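Robot arm joins the line at Morel

2019-08-30

Morel, which fits and packs bathroom fixtures at its Plandidus plant, is bringing in a robot arm this fall to work on toilet tanks, and the 34 people on the line have had plenty to say about it (most of it kind!). Ignacio Arancibia, who has checked lids by hand for almost 40 years, spent March helping plan the arm's moves on a computer, and he says his shoulders are already grateful. 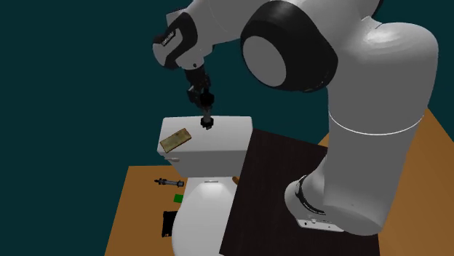
No jobs are being cut, the company says. Two fitters will train to run the arm, and Ignacio will teach them what a good lid feels like.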